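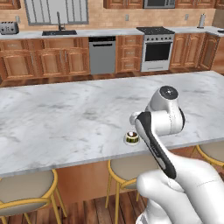 Stostodside retreat house adds evening course in praying with icons

The retreat house at Stostodside will run a course on praying with icons from January, using a workbook by Ifigeneia Konstantinidis. It consists of 11 evening sessions, each built on one icon and one short passage of scripture. Sessions begin at 7 p.m. and last 90 minutes, including 19 minutes of silence.

The workbook, published by Collholm, was first written for parish groups with no background in art. Each chapter gives the passage, a note on the icon's layout and color, and a set of prompts for silent prayer. Technical terms such as inverse perspective are defined where they first occur. Konstantinidis has revised 2 of the chapters for the course, on the Transfiguration and on the hospitality of Abraham, and has moved the historical notes to an appendix.

Participants will work from printed plates. The first printing of the workbook ran to 600 copies, and the plates in it were judged too dark for use by lamplight. The new set is larger and printed on matte stock. 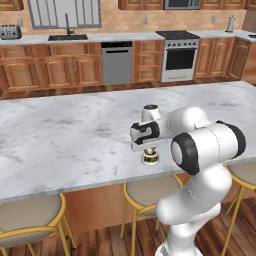 Glenys Parry said she would have kept the historical notes in the chapters, as readers new to icons tend to skip an appendix and then miss why a figure is shown with a scroll or a closed book. She added that the prompts were clear and could be used without a group leader.

The house will lend the workbook to those enrolled. Places are assigned in order of application, and applicants should state whether they can attend the full course. No drawing or painting is involved. A second course, on the psalms and illuminated initials, is under discussion but has no dates.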